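4.2 Data collection and task setup

All demonstrations were recorded on the Tirel workstation, which consists of two low-cost arms mounted at a shared wooden table. Both arms are built from white 3D-printed links driven by hobby-class servo motors, and each carries a parallel gripper printed in the same material. The arms are controlled in joint space. We do not use force or tactile sensing at any point, and the policy receives only camera images and the measured joint positions.

The task studied in this section is block placement. One arm has to pick up a rectangular block and release it inside an open box. The second arm has no part in the placement itself, but its joint positions are included in the observation and its commands are predicted by the same network. We kept both arms in the action space so that a single architecture could be used here and in the two-arm tasks of Section 4.4. Earlier single-arm baselines such as Flaveck avoid the extra dimensions, and we report a comparison with a single-arm variant of our policy in Section 5.3.

We collected 685 demonstrations by teleoperation. After removing recordings with dropped frames, operator pauses at the start, or a block lost outside the reach of the arm, 567 remained. Of these, 500 were used for training and the other 67 were held out for validation. The box position was changed between demonstrations within the area covered by the paper sheets. Box orientation was changed as well, although operators tended to leave it close to parallel with the table edge, and the resulting distribution is narrower than we had planned. 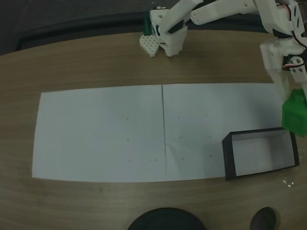 Figure 3. Tirel workstation during the block placement task. A green block is held by the gripper over the open box.

The release phase proved to be the main source of error in early trials. A demonstration contains a long approach, in which many different paths are acceptable, and a short final segment, in which the position of the block relative to the box walls decides the outcome. With a uniform loss over time steps the approach dominates training. The policy then learns smooth motion toward the box but often opens the gripper too early, and the block lands on the rim.

To correct this we use the phase weighting scheme of Catau with one change. In the original scheme the phase boundary is set by hand for each recording. We instead find it from the gripper command – the last closed-to-open transition in the recording – and assign a higher weight to the 300 time steps that precede it. The weight rises linearly over the first part of this window and is constant afterward. Recordings in which the operator opened and closed the gripper again over the box are treated in the same way, using only the final transition.

The policy predicts chunks of future joint targets, and overlapping chunks are averaged during execution. Averaging works well for the arm joints. For the gripper it does not, as chunks that disagree on the time of release produce a slow, partial opening, and the block can rotate between the fingers before it falls. We therefore take the gripper command from the most recent chunk only. This adds some chatter during the approach, which is removed by requiring the command to stay on the same side of the threshold for several steps before it is sent to the motor.

Images are resized and passed through a pretrained encoder that is fine-tuned together with the rest of the network. We apply random crops and small changes in brightness during training. Stronger color changes were tested and dropped. They made it harder for the network to separate the dark box walls from shadows of the arms on the paper, and validation error on the final segment went up.

4.3 Evaluation protocol

Each policy was evaluated with box positions drawn from a fixed list, and the same list was used for every method. A trial counts as a success if the block rests fully inside the box when the gripper has been withdrawn. A block that touches the rim and then falls in is still a success, but is logged separately as a contact case. Trials are stopped when the time limit is reached or when a motor reports an overload, and both are scored as failures.

We compare against Flaveck and against the Nautiyal controller, which estimates the box pose explicitly and plans a straight descent. Nautiyal needs a calibrated camera, so calibration was repeated before each block of trials. The learned policies were run without recalibration. Joint offsets were checked at the start of every session using the same home pose, and servos showing excess backlash were replaced before testing continued.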